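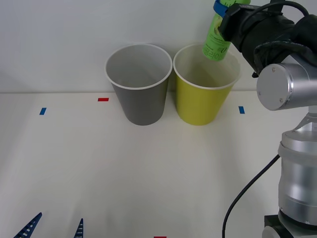 **Recorded demos look fine, but the trained policy dithers over which cup to go to. Am I driving the arm badly?**

Asked by Noemi Sala in *Arms, grippers and teaching by hand*

Hello all, and sorry in advance for the length of this. I've been reading along since January and finally have a question of my own.

I'm teaching a two-armed setup a little pouring task by remote control. I hold the leader handles, the real arms copy me, and everything gets saved: joint positions, the fixed camera and the wrist cameras. The bottle has to be picked up, carried over to the yellow-green cup and tipped, with the grey one next to it as the "wrong" choice. I've recorded 40 episodes so far, all by me, mostly on evenings after work when I'm probably not at my sharpest.

Played back, they look lovely. The trouble starts when I train on them. The arm picks up the bottle well enough, sets off, and then hangs in the air between the two cups, drifting a bit one way and a bit the other until I lose patience and press stop. Training loss goes down nicely, so I don't think I've broken anything there.

My tape marks are for setting the starting places, and I move things between them every few episodes. Here's the sort of thing one wrist camera gives me:

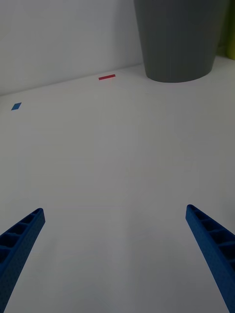 *Wrist camera, gripper open. Red and blue tape towards the back, grey one on the right.*

I do tend to stop halfway while I'm driving, to check I'm lined up. Could that be it? Or do I simply need a great deal more data? Someone at my club said 2,000 episodes and I nearly cried.

---

**Answer from Adhiambo Mabula** (marked as helpful, 7 votes)

Welcome, Noemi! Please don't cry, and please don't go off and record 2,000 of anything yet.

I'd put my money on the pauses. When you stop in mid-air to have a think, the recording is full of moments where the right thing to do is "nothing", and the model learns that very faithfully. It gets to the same spot, does nothing, and of course what it sees hasn't changed, so it does nothing again. I had exactly this with a folding task and spent a miserable fortnight blaming the cameras.

So have a few dry runs before you press record, until your hands know the way, and then do the whole movement in one go. It needn't be fast. If you do stop, either throw that episode out or trim the still part (I trim anything where the joints have hardly moved, but leave the gripper closing alone, or you'll cut out the grasp as well!).

Then look at your wrist footage with the sound of your own opinions turned down, and ask whether *you* could tell where to go from it. Your picture has the grey one in it and barely a sliver of anything yellow-green. If the arm is deciding at that moment, it's relying on the fixed camera. Compare it with a view more like this one from the same table, with the cup properly in sight:

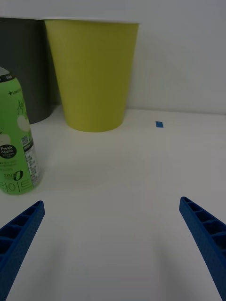

Page 7

There's the bottle on the left, the cup further back, and one blue mark over to the right of it. Much easier to work from. I'd start each episode with the wrist somewhere that gives you that, and keep the start pose the same for a while before you get adventurous.

---

**Answer from Cyril Ashworth**

More data. I had 294 episodes before mine did anything sensible.

---

**Answer from Yaqin Lü**

I agree with Adhiambo about the pauses, and would only add something about the moving around. If you swap the cups over every few episodes, write down which layout each episode used. When I finally did this I found I had recorded nearly all of one layout on a Thursday evening and hardly any of the other, so the poor thing had a favourite side. A piece of paper by the keyboard is enough.

Also check that your cameras and joint readings are saved in step. A small delay over remote control feels like nothing to your hands, but it can pair the picture with the wrong movement.

---

**Comment from Noemi Sala**

Thank you both, and Cyril too! I went through my recordings and there is a pause in nearly every one, always in the same place, which is rather embarrassing. I'll re-record with a steadier hand and a layout list and post how it goes.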